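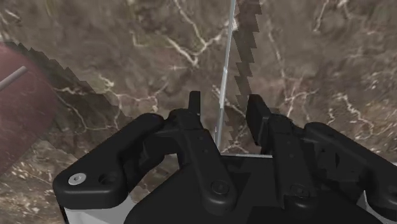 Brown surface with a marble texture.

Drorora Opens Remnant Yard in Grelham and Publishes Free Countertop Care Guide

GRELHAM, 2025-10-05 - Drorora, a supplier and installer of stone countertops, has opened a remnant yard next to its main cutting shop in Grelham. The yard sells pieces left over from larger kitchen jobs to homeowners, small builders and other fabricators. The company has also put out a free guide to the daily care of natural stone, available in print at the yard and as a download.

Until now, most offcuts were stored behind the shop and sold only to customers who asked. Drorora kept no public list of them, and many pieces were thrown away when storage ran short. The new yard has covered racks for 2000 pieces, each with a tag showing the stone type, thickness, finish and usable size.

What the yard sells

Stock at opening includes marble, granite, quartzite and soapstone. The smallest tagged pieces are 11 inches on the short side, which suits a shelf, a window sill or a pastry board. The longest are 81 inches and can be cut for a bathroom vanity, a laundry counter or a short run of kitchen worktop.

Prices are set by the piece and written on the tag. Cutting to a straight line is included in the price. Sink cutouts, rounded corners and edge profiles cost extra, and a price sheet for that work is posted at the yard office. Customers who plan to cut a piece themselves can take it home the same day if it fits safely in their vehicle. Drorora does not load stone onto roof racks.

Pieces can be held for 30 days with a deposit. After that they go back on the rack and the deposit becomes store credit.

The yard's stock list is updated through inventory software from Adix, which the company already uses for full slabs. A piece is removed from the list when a deposit is paid. Staff ask customers to call ahead about a particular tag number before making a long drive.

About the care guide

The guide was written by the company's installation crews and is based on the questions they get most often after a job is finished. It covers cleaning, sealing, heat, stains and small chips. It does not recommend cleaning brands.

For everyday cleaning, the guide advises a soft cloth, warm water and a small amount of dish soap, followed by a rinse and a dry towel. Vinegar, lemon juice and bathroom descalers should be kept off marble. They react with the stone and leave dull spots called etching, and a sealer does not prevent it. Etched areas on a polished top usually need to be repolished by a professional. On a honed top, light marks can sometimes be blended by hand with a polishing powder.

Sealing is covered in a section of its own. Owners are told to put a few drops of water on a clean, dry part of the counter and wait. If the stone darkens under the drops, it is ready for another coat. Areas near the sink and stove tend to need it sooner than the rest. Dense stones may go years without it, and putting sealer on a stone that cannot absorb it leaves a sticky haze.

The guide also has a page on color and pattern. Darker stones with pale veins can look quite different under kitchen lighting than they do outdoors in the yard. In a mottled brown and gray stone, the fine veins often run in irregular lines like small cracks. Veins of this kind are a normal part of many stones, but an open fissure can be a weak point if it crosses a cutout. Running a fingernail across the line is a simple first check. If the nail catches, customers should show the piece to a fabricator before buying it.
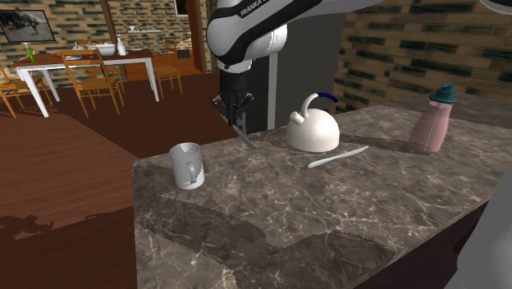

Matching an existing counter

Customers who need a patch or an added section are asked to bring a photo taken in daylight and, if they have one, a sample from the original job. An exact match is unlikely even when the stone has the same trade name, as color shifts from block to block. Staff will help compare pieces but do not guarantee a match.

Drorora will also buy unused remnants from other fabricators if the pieces are clean, uncracked and at least the minimum tagged size. Its first outside supplier is Kuo, a tile and stone workshop that delivers on a monthly schedule. Homeowners with old countertops to get rid of should note that the yard does not take installed stone that has been torn out.

Visiting

The remnant yard is open during the same hours as the cutting shop and is closed on Sundays. Closed-toe shoes are required. Children must stay with an adult at all times, and pets are not allowed between the racks.

A second set of racks for outdoor paving pieces is planned for May.

About Drorora

Drorora cuts, finishes and installs natural stone for homes and small businesses in and near Grelham. Copies of the care guide are free and may be reprinted in full by contractors and real estate offices. Requests for printed copies can be made at the yard office.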